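Unit 5 — Temporary Tables: Covers, Skirts and Edge Finish
Course reader, Event Furnishing and Room Setup
Notes by Ramesh Singhal, revised in April

5.1 Terms

The top is the working surface. The apron is the vertical face under the front edge. The lip is any strip that closes the bottom of the apron. The skirt hangs from the lip or from clips behind it. In older Surkcombe handouts "valance" is used for both apron and skirt; do not use it in written work for this unit.

5.2 Edges and light

A rounded front edge has no corner to catch a sleeve or a cover. It does reflect. Under overhead lighting a white edge can glare strongly enough to hide marks, so inspect it from two positions, one of them low. Smudges on a matte white top show best from a standing position.

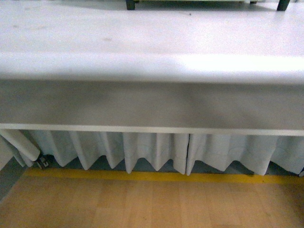

Fig. 11. White table with rounded front edge, apron, lip and pleated skirt. Note the glare toward the right and the faint smudges on the top.

The apron reads slightly grayer than the top even where both are white. Judge color match under the room's own lights, with the skirt hanging.

5.3 Pleats and hem

Deep, regular folds use more material than a flat drop. Measure the finished run first, then multiply by the fullness given on the supplier's sheet (Velumton and Firkia state it differently — see p. 49). A zigzag hem should be checked for level along the tips, never along the notches.

Thin skirts show creases. Hang them early and leave steaming to the fabric types only.

Exercise: draw a front elevation of one table in the Bach Room and label all four parts. Hand in to Cauã Holanda by 2 p.m.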